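I gave up alarm clocks in October, mostly out of spite. Mine had cost me 16 dollars and sounded like a truck backing over a goose, and one morning I put it in a drawer with the takeout menus and went back to bed.

My theory was that a grown adult ought to be able to wake up on his own. My grandfather did it in Cetley for his entire working life, though he also had a rooster and a fear of his foreman. I have neither. I have a radiator that clanks at 5:40 and an upstairs neighbor who appears to bowl.

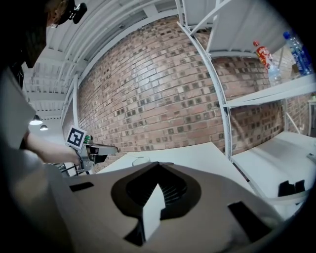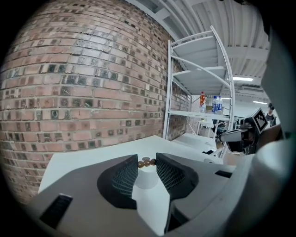
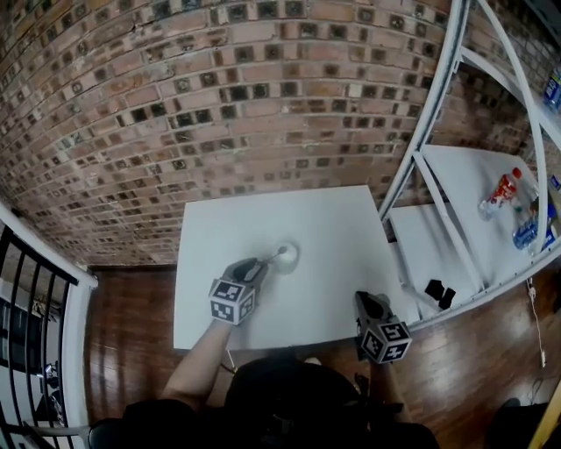 The grippers and the white table, with the brick wall in all three.

The first week went badly. I woke at four, felt smug, and then lay there until it was light, doing sums about how tired I would be. By the second week I was sleeping straight through the Kendbridge bus, which is the loud one. Benito Prieto told me to drink a big glass of water before bed and let nature handle it. Nature handled it at 1:15, 2:50 and 4:30.

I did read a 400-page book on sleep, and can report that it works fine if you read it lying down. It says to keep the bedroom cool and dark and to go to bed at the same time every night. My mother used to say all that for free.

The clock is back on the nightstand. I moved it to the far side of the room first, but I kept stubbing my toe.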